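Khosravi Releases Results of Household and Shop-Floor Chore Trials for Robot Arms

Simulated tests across 32 chores show steady progress on tidying and sorting, with little change on cloth, liquids and clutter

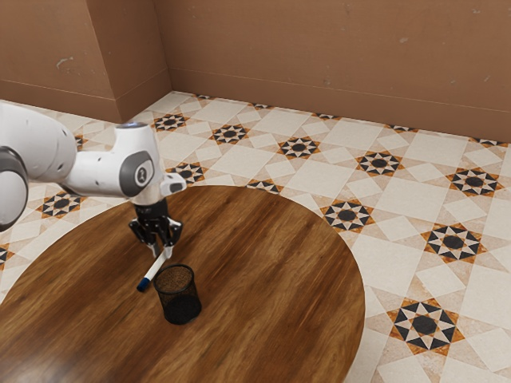
Summary of the release

Khosravi, an independent testing firm for automation equipment, today published the November edition of its Chore Readiness Report. The report asks a narrow question: which routine jobs in a home or a small shop can be handed to a single robot arm with a two-finger gripper, with no person standing by to step in.

The short answer is that a few can. Of the 32 chores tested, nine met the firm's threshold for unattended work. Another eleven were rated usable with supervision. The remaining twelve were rated not ready.

All trials in this edition were run in simulation. Physical trials on a smaller set of chores are planned for the next edition, and the ratings published today should be read with that limit in mind.

How the chores were tested

Each chore was attempted 400 times. Between attempts, the starting positions of the objects were changed, along with the room, the table and the lighting. An attempt counted as a success only if the end state matched the written instruction and no object had been dropped, tipped over or pushed off the work surface.

Desk tidying is typical of the simpler jobs. A marker lies on a round wooden table next to a mesh pencil cup, and the instruction is to put the marker in the cup. The arm has to close on the barrel, lift it, turn it upright and release it inside the rim. A person does this without thinking. For the arm, the turn is the step most likely to go wrong, as a round barrel can roll between the fingers when the grip is off center.

Attempts were limited to 45 seconds for single-object chores. Longer chores, such as clearing a full counter, had a limit set in advance for each one. The arm was allowed to try a failed grasp again as long as time remained.

The threshold for unattended work was set at 392 successes in 400 attempts. Khosravi chose this figure after talks with shop operators, who said that more frequent errors would cost them as much labor as the chore itself.

The control software was Savunia, a general-purpose manipulation package, used with its standard settings. The virtual rooms and objects were built in Flelar. Neither supplier saw the chore list before testing began, and neither paid for the work.

Results for household chores

Picking up rigid objects and placing them in an open container was the strongest group. Markers, spoons, blocks and small boxes were handled at or above the threshold when they lay apart from one another. Success fell when two objects touched, and fell again when the container was narrow or light enough to tip.

Marker-in-cup passed, but by a small margin. Most of its failures came at release - the lower end of the marker caught the rim and the cup went over. Slowing the final part of the motion removed many of these errors, but pushed some attempts past the time limit.

Folding towels, wiping up spills and loading a mixed dish rack were all rated not ready. Towel folding was the weakest result in the report. The software often found a corner of the cloth and lifted it correctly, then lost track of where the other corners had gone.

Opening drawers was rated usable with supervision. Results depended heavily on the handle. Bar handles gave few problems, while small round knobs were missed or released early.

Results for shop-floor chores

Shop work scored better overall, mainly for the reason that parts and bins can be kept in known places. Sorting fasteners into labeled trays, moving boxed stock from a cart to a shelf and returning hand tools to a marked board all met the threshold.

Unpacking mixed cartons did not. Neither did sweeping under benches or coiling cable. Label application was rated usable with supervision, with most faults due to wrinkled labels.

Speed remains a limit even where reliability is adequate. A test group of shop workers sorted a tray of fasteners in 70 seconds on average. The simulated arm needed more than three times as long. For overnight work this may not matter. For a shared bench during the day, it probably does.

What buyers should take from the report

Khosravi advises buyers to look at individual chores and to be careful with any claim that a machine can "do housework" or "run the bench." A passing score on one object does not carry over to a similar one. In the trials, swapping a straight-sided cup for a tapered one was enough to move a chore from the first group to the second.

The firm also notes that simulated contact is simpler than real contact. Friction, worn surfaces and sticky residue are modeled only in part. Scores on physical equipment are expected to be lower for most chores, and the size of the gap is the main subject of the next round.

Availability

The full report, including the chore list, scoring rules and per-chore failure counts, is available on request from Khosravi. Test files for the nine passing chores will be released in a format that can be opened in Flelar.

Cakico, a maker of workshop storage, supplied the dimensions for the bins and trays used in the shop-floor section. It had no part in scoring.

About Khosravi

Khosravi tests automation equipment and software for small manufacturers, retailers and property operators. The firm does not sell robots or take commissions on their sale.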